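Can a robot do your chores yet?

2nd June
Written by Mark Anthony Dalisay for the Trester Young Readers page

Short answer: some of them. A bit. Slowly.

Longer answer, keep reading.

What counts as a robot?

A machine that can sense something, decide something and then move. All three. A toaster gets hot but it doesn't look at your bread. A robot vacuum bumps a chair leg, works out there's something in the way and turns round. So the vacuum is in and the toaster is out. Dishwashers? People argue about this. Our reader club at Pistimness argued about it for a whole lunch break and we never got to the end.

Jobs machines are already good at

Vacuuming flat floors. Mowing a lawn, if the lawn is a sensible shape. Washing clothes, once a person has put them in. Carrying shelves across a warehouse. Scrubbing the floor of a big shop at night when the customers have gone home.

Look at that list again. Flat floor, flat lawn, flat floor, flat floor. Machines love flat. They also love things that are the same every time. A tin of beans is the same shape on Monday as it is on Friday. You can tell a machine where the sides of the tin are and how hard to squeeze, and off it goes. 684 tins, no complaining.

Jobs machines are bad at

Your bedroom, mostly.

Socks. Bedsheets. Finding the other glove. Putting away shopping when the bananas are on top of the eggs. Wiping jam off a table without wiping the jam onto a different bit of table. Packing a school bag!

Why? A few reasons, and the biggest one is squashy stuff.

The trouble with squashy stuff

Try this. Take a T-shirt and drop it on the floor. Pick it up and drop it again. Did it land in the same shape? Nope. You could drop it all day and it would make a new shape every time. Your brain doesn't mind. You see a lump and think "T-shirt", and your hand goes for the neck or the sleeve without you having to plan anything.

A robot has to work all that out. Where does the shirt start. Which bit is the front. Is that a fold or an edge? If it grabs in the wrong place it picks up two layers, or the whole lump, or nothing.

Hard things keep their shape when you pick them up. Soft things change while you are holding them, so the plan the robot made one second ago might be wrong allready.

Bags are the worst

OK maybe not the worst. Fitted sheets are probably the worst. But bags are up there.

A bag is soft AND it has an inside. To put something in, you have to find the opening, get it to stay open and then let go of the thing without dragging the bag along with it. You use two hands and probably your chin. Thin bags are harder than thick ones as they flop. Patterned ones can be tricky too. A line on the cloth might be the edge of the bag, or a crease, or just a bit of the picture printed on it, and a camera has to tell which.

Then there's whatever is in there already. You can push your hand in and feel a box. Lots of robot hands can't feel much at all.

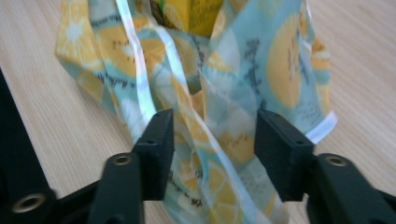

What sort of hand does a robot need?

You have four fingers and a thumb on each hand, all bendy, with skin that notices everything. Many robots get 2 fingers. Stiff ones. They go together and they go apart. That's it.

Pretend to be one! Use only your pointing finger and thumb, keep them straight, no bending. Now try these.

Pick up a pencil. Easy.
Pick up a coin from the table. Hmm.
Open a cloth bag and put a small box inside it.
Do up a button. (Ask before you try this on somebody else's coat.)

Write down which ones you managed. If you want to be a proper scientist do each one a few times, becuase once could be luck.

How do robots learn chores?

One way is to write rules. Move here, close fingers, lift. Good for tins, not much use for T-shirts.

Another way is by copying. A person does the job, again and again, and the computer gets the recordings: what the camera saw and how the hand moved. Sometimes the person steers a robot arm. Sometimes they just hold a gripper and do the job with that, so the pictures come out from the hand's point of view. Same job, different starting place, different mess. After a lot of goes the computer starts to guess what move should come next.

It is a bit like learning to tie your laces by watching your gran do it. Except you needed maybe 40 goes and the robot needs piles more, and if you swap the laces for ribbons it could get stuck.

So when?

Don't know. Sorry. Robots that fold towels do exist, and you can find videos of them. Check if the video is speeded up, there is often a little label in the corner. Check how many towels too, and if a person laid them out neatly first.

Shops and factories will probably get the useful ones before houses do. A factory can be tidied up to suit the machine. Your house has stairs and a cat.

For now the bag packing is still your job.

Words to know

Gripper: the part of a robot that grabs things.
Sensor: a part that notices something, like light or a push.
Translucent: lets some light through, but not clear like a window.

Next time: why is it so hard for a robot to pour a drink? Send your guesses in by November please, we are slow at opening post.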